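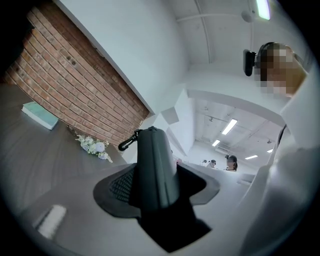 January 2025, notebook of the Grirnwood robotics club, manipulation group

Today I continued with the grasp task for the student project. The rule from Linevent is that each team must hand in its recordings and a short report in February, so I write here what we did while I still remember it.

**Finger.** We changed the pad on the finger to the mesh type. The smooth pad from Elletti was letting thin objects slide when the wrist turned. With the mesh I did 27 grasps on the book and lost it twice, both times when I took it too close to the corner. I want to repeat this with the other finger before I believe the number.

**Recordings.** We have 457 episodes in the folder now. From these, 14 must go out: the operator started to move before the recording light was on, so the first part of the path is missing. Please do not delete them, only move them to the folder "rejected". Rostislav wants to look at the timestamps.

**Flowers.** Artificial flowers are difficult. The leaves close together with the petals, and the finger takes two or three stems when we want only one. Rostislav Říha proposed to come from the side, low over the table, and not from the top. I tried it, and it is better for the long stems. For the short ones I do not see a difference yet.

**Training.** The first run of the policy stopped after 4,000 steps. The loss was still going down, but the disk was full - my mistake, I was saving every checkpoint. I changed the script to keep only the last five. Phetsri (our small computer, not the big one) is free in the evening, so I will start again there.

To do:

- calibrate the camera again, the old file is from before we changed the finger
- write the labels in the same way in all episodes: "book", not "notebook" or "green book"
- ask if we can use the table also in February
- order more mesh pads, we have one pair left

Question for the next meeting: do we count a grasp as good if the book is lifted but it turns in the finger? I marked these with "T" in the table. For the competition score it is probably not good, but I did not find it in the rules.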